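19 January 2025

Dye notebook, batch 13. Bogdan asked me to write things down while I still remember them, so, messy notes it is.

Back on the walnut hull brown for the Fleltden blankets. I used the last of the April hulls (frozen, then soaked five days) and the liquor came out darker than anything we got last fall. I put in 1091 grams of wool, scoured the night before, no mordant. Kept it under a simmer the whole time and stirred whenever I walked past — which was a lot, I was nervous! Morag says I fuss over the pot too much and she's probably right, but the streaky skeins in batch 11 were from NOT fussing, so there.

Tea break around the middle of the simmer.
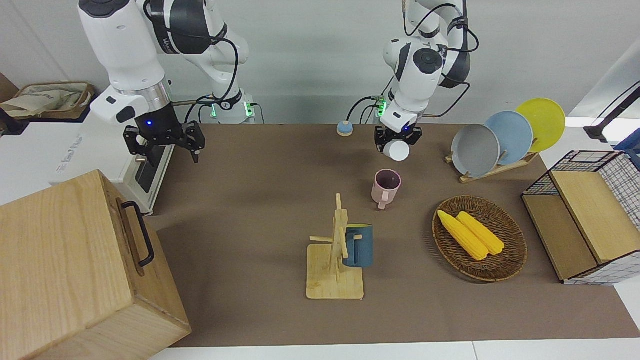 White cup, brown paper on the table.

Tonantzin dropped in and we got to talking about iron. She dips for two minutes at the very end and rinses right away. I've been leaving mine in for ten, and that would explain why the Maldonado samples feel like rope. Going to try her way on half of the next lot and keep the other half plain. She also thinks our tap water is harder than it was last year. I need to test it, the strips are in the drawer with the skein tags (I think).

Colors so far: first skein out is a nice warm brown, a bit redder than the card. Second one after the longer soak is close to coffee. I'd like something between those two for the borders.

Lost an hour looking for the 151 card, the yellowish tan Faustino liked. It was stuck in the back of the Bollidel order book. If you take a card out, please sign for it, me included.

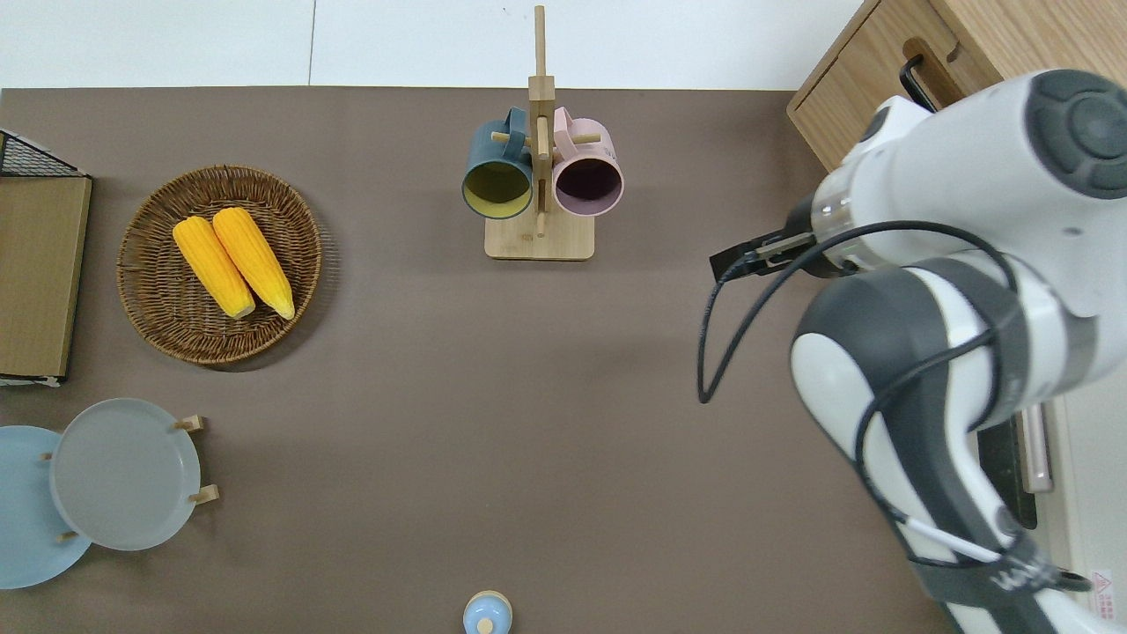
Yellows and golds

Onion skin is still the easy winner here. I want something closer to corn, a true warm yellow with a little orange in it, and onion keeps sliding toward rust on me. Options: weld (we have one small bag left), or onion with a lot less skin and more alum. Miłosz had good luck with dried marigold heads but his faded on the windowsill by summer, so I'd do a light test first — half the strip under cardboard, half out.

To do: order alum, label the brown skeins before they all look alike, wash the big strainer, ask Bogdan if the second burner is fixed yet.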